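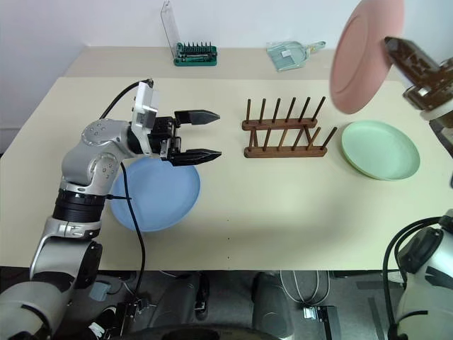
와커의 접시 꽂기 과제. 오른쪽 그리퍼가 분홍색 접시를 들고 있고, 가운데 나무 건조대는 비어 있다.

와커(Warker)는 렐포트 공과대학교의 학생 로봇 동아리이자 이 동아리가 운영하는 양팔 조작 프로젝트의 이름이다. 탁상 위의 일상 용품을 두 개의 로봇 팔로 옮기고 정리하는 동작을 다루며, 접시를 나무 건조대에 세워 꽂는 과제가 대표 과제로 꼽힌다. 활동 공간은 공학관 1층의 소모지(Somogyi) 실습실이다. 지도는 기계공학과 강사 트레이시 캐터럴(Tracey Catterall)이 맡고 있다.

개요

와커는 학부생이 주축이 되는 동아리로, 전공 제한을 두지 않는다. 기계공학과와 컴퓨터공학과 학생이 다수이고 산업디자인과 학생도 일부 참여한다. 정규 교과목은 아니지만 2학년 이상 부원은 활동 보고서를 제출하여 공학 프로젝트 과목의 학점으로 인정받을 수 있다. 학점 인정을 신청한 부원에게는 시연 기록 작업과 별도로 개인 과제 하나가 주어진다.

활동은 크게 장비반, 기록반, 학습반으로 나뉜다. 장비반은 팔의 고정 상태와 케이블, 그리퍼의 손가락을 점검한다. 기록반은 사람이 팔을 원격으로 조종한 시연을 저장하고 분류한다. 학습반은 저장된 시연으로 제어 정책을 학습시켜 같은 과제를 수행하게 한다. 신입 부원은 첫 학기에 장비반과 기록반을 모두 거친 뒤 소속을 정한다.

연혁

동아리의 전신은 라인트레이서와 소형 이동 로봇을 만들던 렐포트 자작 로봇 모임이다. 이 모임은 부원 감소로 활동이 뜸해졌다가, 캐터럴이 부임한 뒤 조작 로봇을 중심으로 다시 꾸려졌다. 초기에는 한쪽 팔만으로 나무 블록을 쌓는 연습을 하였고, 두 번째 팔이 설치되면서 양팔 과제로 방향을 바꾸었다.

2023년 1월 2일 현재의 이름으로 학교에 정식 등록되었다. 그 전까지는 내부 문서에서 '양팔반'이라는 명칭을 썼으며, 오래된 폴더와 일부 설정 파일에는 지금도 이 이름이 남아 있다. 등록 이후 실습실 사용 시간이 늘어 저녁 시간대에도 기록 작업을 할 수 있게 되었다.

같은 해 10월에는 교내 조작 경연인 돈들로 대회가 처음 열렸고, 와커가 과제 설계와 심사 보조를 맡았다.

장비와 작업 공간

작업대는 크림색 상판의 넓은 탁자이다. 팔은 은색과 흰색 외장의 관절형이며 좌우에 하나씩 쓴다. 손목 끝에는 검은색 손가락 두 개가 마주 보는 평행 그리퍼를 단다. 손가락은 끝으로 갈수록 좁아지는 모양이어서 접시 테두리처럼 얇은 부분을 잡기에 알맞다. 반면 손잡이가 굵은 컵이나 둥근 병을 다룰 때에는 미끄러지는 일이 잦아, 해당 과제에서는 손가락에 고무 덮개를 씌운다.

탁자 안쪽에는 드라이버 비트 세트와 쓰레받기를 둔다. 비트는 관절 덮개와 손목 모듈의 나사를 조일 때 쓰며, 비트 세트의 투명 뚜껑은 열어 둔 채 사용하는 경우가 많다. 동아리 내규는 이 물건들을 기록 도중에 옮기지 못하도록 정하고 있다. 배경이 한 회차 안에서 달라지면 그 회차는 분류 단계에서 따로 표시된다.

케이블 정리는 장비반의 가장 오래된 숙제이다. 손목에서 나온 검은색 케이블은 팔 위로 고리를 그리며 지나가도록 여유를 두는데, 여유가 너무 짧으면 손목 회전이 제한되고 너무 길면 탁자 위에 늘어져 접시에 걸린다. 장비반은 고정 끈의 위치를 두 차례 바꾸었으며 현재의 배치도 잠정안으로 기록되어 있다.

접시 꽂기 과제

과제에는 하늘색, 분홍색, 연한 녹색의 둥근 접시와 갈색 나무 건조대가 쓰인다. 건조대는 나란한 받침대 두 개에 가는 나무 막대가 줄지어 서 있는 형태이다. 접시를 탁자에 눕혀 놓고 시작하여 모두 건조대에 세우면 한 회차가 끝난다.

동작은 테두리 잡기, 들어 올리기, 세우기, 꽂기의 순서로 나누어 기록한다. 이 가운데 가장 까다로운 것은 테두리 잡기이다. 접시가 얕아 상판과 테두리 사이의 틈이 좁고, 손가락이 조금만 높아도 접시를 밀어내게 된다. 조종자는 아래쪽 손가락을 먼저 상판 가까이 내린 다음 옆에서 밀어 넣는 방식을 배운다.

꽂기 단계에서는 접시의 면이 막대 사이의 홈과 나란해야 한다. 각도가 어긋나면 접시가 막대 끝에 얹히거나 옆 홈으로 기운다. 내규상 접시가 약간 기울어 서 있더라도 막대에 받쳐져 있으면 성공으로 본다. 그리퍼를 뺄 때 접시가 함께 끌려 나오는 경우는 실패로 처리한다.

어느 팔로 어느 접시를 잡을지는 정해져 있지 않으나, 대체로 건조대 오른쪽에 놓인 접시는 오른팔이, 왼쪽에 놓인 접시는 왼팔이 맡는다. 건조대의 방향과 접시의 위치는 회차 묶음마다 조금씩 바꾼다.

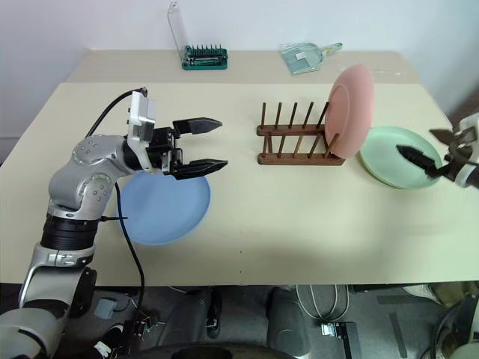 기록과 분류

한 회차의 기록에는 관절값, 그리퍼의 벌어진 정도, 카메라 영상이 함께 저장된다. 첫 학년도에 저장된 시연은 모두 1,797회이며 이 중 252회가 실패로 분류되었다. 실패 기록도 삭제하지 않고 원인별로 묶어 보관한다. 원인 항목은 '놓침', '걸림', '기움', '조종 실수', '기타'이다.

분류는 시연을 한 사람이 아닌 다른 부원이 맡는다. 두 사람의 판단이 갈리면 기록반장이 영상을 다시 보고 정한다. 기움 항목은 판단이 자주 갈려 기준이 여러 번 고쳐졌다. 초기 기준은 접시의 기울기를 눈으로만 판단하게 하였으나, 이후 그리퍼가 떨어진 뒤 접시가 스스로 서 있는지를 먼저 보도록 바뀌었다.
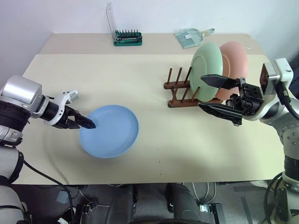

녹색 접시와 연어색에 가까운 분홍색 접시가 건조대에 서 있다. 왼팔의 그리퍼는 하늘색 접시의 테두리 쪽을 향한다.

교육 과정

신입 부원 교육은 여덟 주 동안 진행된다. 전반부에는 비상 정지, 팔의 가동 범위, 그리퍼 분해와 조립을 배우고 후반부에는 조종 실습과 기록 분류를 한다. 조종 실습은 접시 없이 건조대 위의 지정된 지점에 손가락 끝을 가져가는 연습으로 시작한다. 접시를 쓰는 연습은 선배 부원이 옆에 있을 때만 허용된다.

교육을 마치려면 접시 꽂기 과제를 양팔로 한 차례 완수하고, 다른 부원의 기록 한 묶음을 분류해야 한다. 시간 제한은 없다. 캐터럴은 교육 안내서에서 속도보다 일정한 손동작을 우선하라고 적고 있으며, 서두른 시연은 성공하더라도 학습 자료에서 제외될 수 있다.

돈들로 대회

돈들로(Dondlow) 대회는 매년 10월 소모지 실습실에서 열리는 교내 경연이다. 명칭은 실습실이 있는 건물 앞 돈들로 길에서 따왔다. 첫 대회에는 아홉 팀이 참가하였다. 참가 팀은 접시 꽂기와 당일 공개되는 과제를 차례로 수행하며, 원격 조종 부문과 자율 수행 부문이 따로 채점된다.

첫 대회의 공개 과제는 헝겊을 반으로 접어 상자에 넣는 것이었다. 자율 수행 부문에서는 이 과제를 끝낸 팀이 나오지 않아 접시 꽂기 점수만으로 순위를 정하였다. 이 결정에 이의를 제기한 팀이 있었고, 이듬해 규정에 부분 점수 조항이 추가되었다. 와커 부원은 심사 보조를 맡지 않는 조건으로 참가할 수 있다.

같이 보기

양팔 조작
모방 학습
평행 그리퍼
렐포트 공과대학교의 학생 단체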